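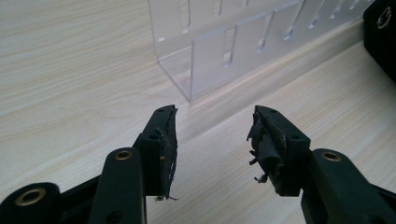 December, Damside bench notes, late morning

Desk organizer week continues. I've been going back and forth over what the shared table at Damside should have on it all the time and what should go back in a drawer at the end of the day, and I think I'm finally close to something I can live with. The clear acrylic organizer gets to stay. I have it standing toward the back of the light wood-grain top, and so far that's the spot I like best, far enough in that an elbow doesn't catch it and close enough that I can still reach it sitting down. Last month I had it up at the front edge for a while and hated it. Every time I unrolled paper I had to move the thing first, then move it back, then move it again because I'd forgotten a ruler.

I'm writing all this down because the Figueroa room is getting the same setup after the break and I don't want to work it out twice.

Why clear: I tried the gray Zistden trays first (catalog number 3407, for whoever does the ordering) and they're good trays, deep and heavy, and they don't slide. But you can't see into them from a chair. People would stand up, look in, sit down, then stand up again. Or they'd skip looking and open a new pack of whatever it was, and that's how we ended up with so many open boxes of T-pins. With the acrylic you can tell from your seat if the thing you want is in there. I know it looks messier! I went through a stage of minding that and I'm over it.

The trays have gone down to the lower shelf for stuff we only want once in a while. Hole punches, the good tape measure, the stamp pads.

Scratches. The first acrylic one I brought in (from home, old, used to hold makeup brushes) was pretty cloudy by the time I retired it, and I'm fairly sure I did that myself with paper towels. So I used it as a practice piece this morning. Notes:

Dish soap and lukewarm water, soft cloth, did nothing for the cloudiness but took off a surprising amount of glue film. Should have been doing this all along.

Wet sanding one side panel, starting at 700 and going to 1000. Took longer than I wanted. After the 700 it looked so bad that I nearly threw it out, an even white fog all over. After the 1000 it was a finer fog. Then plastic polish on a bit of old T-shirt, small circles, and it came up nicely in the middle of the panel. Corners are still hazy because I can't get my fingers in there with any pressure. I might try a cotton swab, or wrap the cloth around an eraser.

Did not do the inside faces. Would not do the inside faces. If somebody wants to spend an afternoon on that they're welcome to it.

One thing to be careful of: no alcohol wipes on this stuff. I wiped the old one down with them for months and there are tiny cracks all along the glued seams now, like little hairs. I can't prove that was the wipes, but I've stopped, and I've put a sticky note on the tub. Same goes for the window spray with ammonia in it. Soap and water, and dab it dry.

After lunch

Tried the layout with real work on the table, cutting card for the sample folders. Things I noticed while I was at it:

The back position is great until the big cutting mat comes out. With the mat turned the long way there's plenty of room. With the mat turned the short way its far corner bumps the organizer and rides up on the base, and then your cut goes wonky because the mat isn't flat. I did this to two folders before I figured out what was going on. Long way only, then, or lift the organizer off and put it on the windowsill while you cut.

It slides more than I thought. The tabletop is smooth and so is the bottom of the organizer, so if you pull a pen out at an angle the whole thing comes along for the ride. I stuck four clear bumper dots under the practice one to see, the kind that go on cabinet doors, and it's so much better. You have to really mean it to shift it now. I'll do the good one tomorrow once I've washed the bottom, no sense sticking dots onto dust.

Light is a nuisance in the afternoon. I get a bright patch off the acrylic right into my eyes if I sit on the window side. Turning it a little fixes it, but then it looks crooked, and that bugs me more than it should. Leaving it crooked for now.

On what goes in, this is my list for Figueroa, and I'm open to arguing about it. Tall things at the back: scissors, the steel rulers, long brushes. Pens and pencils in the middle, points up for pencils and caps down for markers (I know the marker people feel differently). Front row is for the little stuff, clips, erasers, the bone folder. Blades do not go in it. Blades stay in the tin with the lid on, and the tin stays in the drawer. I reached into an open pot for a pencil once and found a scalpel instead, and I don't want to hear that story from anybody else.

Also, no glue sticks. They leave rings on the bottom that take forever to come off.

Labels: I printed a strip of small ones in the label maker and then decided against them, they looked fussy on something you can see straight through. I'll use them on the gray trays.

Ordering

I want two more organizers, one for Figueroa and one spare. The Drosura ones look right on paper. The number I've got written on the back of my hand is 1112, and I'm copying it in here before I wash up. Need to check whether that's the size with the drawer or the size without. I do not want the drawer. Every small drawer I've ever owned has filled up with rubber bands and one key. If it only comes with the drawer I'd go for something plainer and cheaper.

Bumper dots, one more sheet. Plastic polish, we have plenty, the bottle is barely touched. A pack of soft cloths that live at Damside and don't get used for paint. I'm going to write PLASTIC ONLY on them in laundry marker and hope for the best.

Before closing up

Table top got its wipe. There's a sticky patch toward the left that I keep missing, left over from masking tape I think, and warm soapy water softened it but didn't shift it. Tried rubbing it with my thumb, which rolled up into little gray worms and made a bigger sticky patch. A dab of cooking oil on a cloth did work, then soap again to get the oil off. Worth remembering for the other tables. Go gently near the edges of the top, I don't know how well the surface is stuck down there and I don't want to be the one who finds out.

Practice organizer is on the drying rack with its good side facing out. If you want to see what the polish does, hold it up to the window and compare the left panel with the right. I'm pretty pleased with the left panel.

Still to do: measure the Figueroa table front to back, the one over there might be narrower and then this whole "put it at the back" business needs a rethink. Ask whether the windowsill in that room gets damp. Move the T-pins into one box, all of them, and hide the empties before the next person opens a new one. Try the swab on those corners.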